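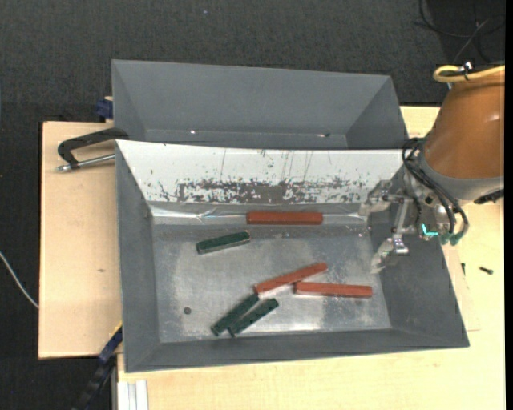 Rote und dunkelgrüne Stäbe in einer grauen Wanne. An der weißen Schräge ist die Oberfläche in der unteren Hälfte abgeplatzt.

Die Würde der grauen Wanne

Oktober 2021
Von Othmane Zerouali

In jedem Betrieb, den ich für dieses Heft besucht habe, stand irgendwo eine graue Wanne. Meistens standen zwei, eine hinter der anderen, und in einer von ihnen lag etwas, das noch auf seinen Platz wartete. Man zeigte mir Sägen, Pressen und neue Bildschirme. Die Wannen zeigte man mir nicht. Ich musste nach ihnen fragen, und die Antwort war fast immer ein höfliches Lachen.

Ich finde diese Behälter schön. Das ist vielleicht ein merkwürdiges Geständnis, aber ich möchte es begründen. Eine Maschine wird geputzt, wenn Besuch kommt. Ein Behälter wird benutzt, und die Benutzung schreibt sich in ihn ein. Wo der Boden grau und metallisch ist, sammeln sich matte Spuren, eine über der anderen. Wo eine Fläche weiß ist, sieht man noch mehr: oben ein paar feine dunkle Kratzer, weiter unten ein ganzes Band, in dem das Weiß in kleinen Flocken fehlt und das Dunkelgrau herauskommt. Ein Maler würde sich lange bemühen, so einen Rand zu erfinden.

Bei Iswood, einem Hersteller von Steckspielen, bewahrt man die Teile nach Farben auf. In der Halle zählte ich 65 Wannen, und das Lager hatte ich da noch nicht gesehen. Die älteste trägt mit Filzstift die Nummer 2207, obwohl es nie so viele gegeben hat. Woher die Nummer kommt, konnte mir niemand sagen. Sie ist seit 13 Jahren im Dienst, und man würde sie, so hörte ich, nur ungern wegwerfen.

Rot und Dunkelgrün sind übrigens eine dankbare Kombination für den, der sortieren muss. Liegen die Stäbe durcheinander, findet das Auge zuerst die roten, besonders wenn sie länger sind als die grünen. Die grünen treten auf grauem Grund ein wenig zurück. Zwei, die dicht nebeneinander schräg liegen, hält man im ersten Moment leicht für ein einziges Stück. Ich habe es an einem Vormittag im August selbst versucht und nach kurzer Zeit gemerkt, dass ich nicht mehr nach der Farbe griff, ich griff nach der Länge.

In der Werkstatt Tawfik sortiert man anders. Dort kippt man alles auf einen hellen Holztisch und schiebt die Teile mit der flachen Hand auseinander. Es geht schneller, aber es ist laut, und am Ende fehlt immer eines, das unter den Schrank gerollt ist. Die Schräge in einer Wanne hat hier einen Vorteil – was an die Wand gerät, rutscht zum Boden zurück. Bei Endero hat man deshalb alle geraden Kisten abgeschafft. Elf Stück stehen noch im Hof, und in einer wächst Minze.

Ob man abgenutzte Flächen ausbessern soll, darüber gibt es verschiedene Meinungen. In Nallbridge lernte ich einen Lackierer kennen, der jede Schramme sofort überstreicht. Er hat ordentliche Wannen, das muss ich zugeben. Andere kleben ein Stück Folie darüber, bis sie Falten wirft und glänzt. Die meisten lassen alles, wie es ist, und arbeiten weiter.

Ich habe mir inzwischen auch eine gekauft, gebraucht, mit einer großen Schramme auf der linken Seite. Sie steht in meinem Arbeitszimmer auf dem Boden, und ich lege die Briefe hinein, die ich noch beantworten muss.

Kontakt zur Redaktion | © 2021 Alle Rechte vorbehalten | Nach oben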